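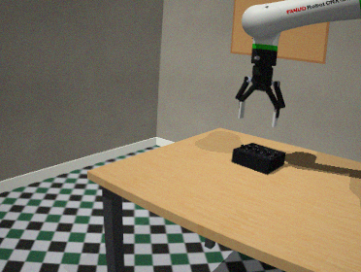 A few notes on the by-election in Kendutik ward, for those who asked me yesterday evening. It will be a long thread, please have patience. I have lived in Skarkness for some years now and this is the first count I attended from beginning to end.

The result first. Mireille Ferrand, independent, is elected with 367 votes. Araceli Escobedo of the Montes list is second, three votes behind. The other candidates are far below and I will not speak much of them.

Three votes! I know families in Kendutik who are larger than this.

The seat was open from February, when the former councillor moved away for work. Many people complained that the council waited so long to fix a day. I also complained. The law permits this delay, but the ward had one voice less when the budget was voted, and the budget was what people wished to discuss.

About the count. It was done in the sports hall, behind the library. The ballot papers were first checked against the list of voters, then sorted, then counted in bundles. The public may stand behind a rope and watch. It is permitted to speak quietly. We did not always speak quietly.

The first count gave Ferrand in front. Escobedo asked for a recount, which is her right with such a small difference. The second recount was requested by the Montes agent, and the returning officer accepted it after some thinking. Two recounts, and the order of the candidates stayed the same every time.

What changed was the number of refused papers. One paper was refused, then accepted, then discussed for a very long time. The voter had written a sentence beside a name and no cross. I could not read the sentence from my place and the officer did not read it aloud.

Now the postal votes. There were 112 of them, and it is more than I expected for a ward of this size. In the side streets near the harbour live many old people, and also the crews who are away for weeks. If you want to understand this result, I believe you must look there.

Ferrand's people went to the harbour very early, before the postal forms had to be returned. Montes put its leaflets mainly on the upper side, near the school. I received the Montes leaflet in my letter box and never saw one from Ferrand. My friend at the harbour had the opposite experience.

The large subject was the Tirora bus. For those outside: it is the only line which connects Kendutik with the hospital without a change, and the council wants to cut the evening service. Both leading candidates were against the cut. They were against it in different ways.

Escobedo wanted to pay for the evening buses from the parking income. Ferrand wanted to renegotiate the whole contract with Tirora. At the public meeting she was asked what happens if Tirora says no, and in my opinion she did not answer this well. She said that they would have to come to the table. Maybe.

I voted for Escobedo, I say it openly so that you can read the rest with this in mind. I found her parking plan more finished. But I have heard people write that the count was not clean, and I was there and I saw nothing which supports this.

If somebody has a complaint, there is a form for it and a period in which to hand it in. The notice on the door of the town hall explains how. It is dated 9 August 2019, and it also has the complete figures for each polling place. Please read it before you share the photo of the "missing box". The box is not missing, it was the spare one and it was never used.

Escobedo spoke after the declaration. She congratulated Ferrand, she thanked the people who counted, and she said that Montes would look again at its work near the harbour. It was short and correct. Some of her supporters had left the hall already, and I was sorry for it.

What does it change in the council? Montes has still the largest group, but it needed this seat to decide alone. Now it must ask somebody for each difficult vote. Ferrand told the local paper she will sign no agreement with any group and will judge each matter separately.

The first test is the bus contract, after the summer break. I will go to that session too, if I can leave work early enough.

Correction to my post about the sports hall: it is beside the library, the building behind it is the old swimming pool. Thank you to the two persons who wrote to me.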